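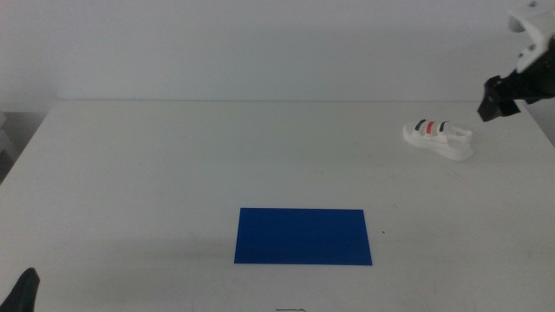
Tidia Manipulation Group - bench notes

09/10/2021

Back on the sandal task this arvo, the one with the blue mat. Simple brief: sandal starts somewhere on the white table, ends up on the mat, toe to the left. I like the strappy one for this because there's that big open loop at the heel and everybody wants to grab it there (me included!), and I'd much prefer we got a spread of grasps before the set gets too samey.

Running total for Mostarow is 648 demos, and we promised 2,447 by January, so no dawdling. Binned 7 for jerky teleop on my part - sorry, too much coffee. 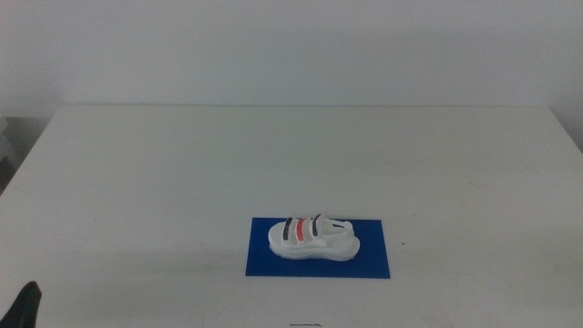 Chiriac left a comment on the shared page asking whether a sandal lying on its side ought to count as placed, as the Rillberg set only ever scored position and a policy trained on both could get muddled. Fair question. My feeling is we keep position and pose as separate labels and let whoever's training sort it out - I'll add the extra column tonight and go back over the first 400 or so. Still need to try starts from the left half of the table.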